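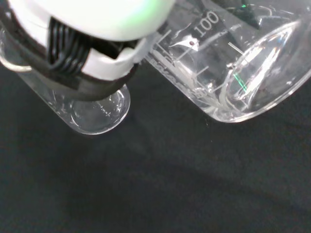

Gert Shabalala has washed, sorted and resold laboratory glassware for 19 years, the last 10 of them from a former bakery in Birport. His company, Nekach, supplies schools and small labs that would otherwise buy new.

“People think it's a cleaning business,” he said. “Cleaning is the short part. Most of the day is looking at glass under a lamp and deciding whether you would hand it to a fifteen-year-old.”

Pieces arrive in mixed crates, usually after a school closes a lab or a college changes suppliers. Beakers and test tubes make up most of it. Last year the shop sent out 3,580 pieces, and Shabalala says he rejected nearly as many.

He checks a beaker in the same order every time: rim, spout, base, then the printing. A chip on the rim sends it to the bin. Worn printing is a harder call.

“If the numbers are gone, a teacher can't use it for what she wants,” he said. “If the maker's name is gone and the numbers are good, that's fine with me. Nobody measures with the name.”

Test tubes get less time but more suspicion. Shabalala holds each one by the open end and turns the round bottom toward the light. Fine scratches are acceptable on a tube that will only hold cold liquids. Anything that will be heated has to be clear all the way around, and he marks down the price on the rest.

Keyvan Hosseinzadeh joined him in May after several years as a lab technician at a high school in Fahy. He handles the packing and most of the phone calls.

“I used to be the customer,” Hosseinzadeh said. “We'd order from Gert and I'd complain about the newspaper he wrapped it in. The ink came off on everything. So when I started here, that was the first thing I changed.”

The shop now uses plain paper and cardboard dividers. Breakage in shipping fell, although Shabalala thinks part of that is the new carrier. The two still disagree about stacking. Hosseinzadeh wants every beaker in its own slot, while Shabalala will nest a small one inside a larger one – with paper between them – if the box is going somewhere close by.

Their next job is a crate of about 200 test tubes from a school in Nino. Hosseinzadeh plans to start on it at 7 a.m., before the phone gets busy.

“Half of them still have labels on,” he said. “That means soaking, and then I'm scraping glue until lunch.”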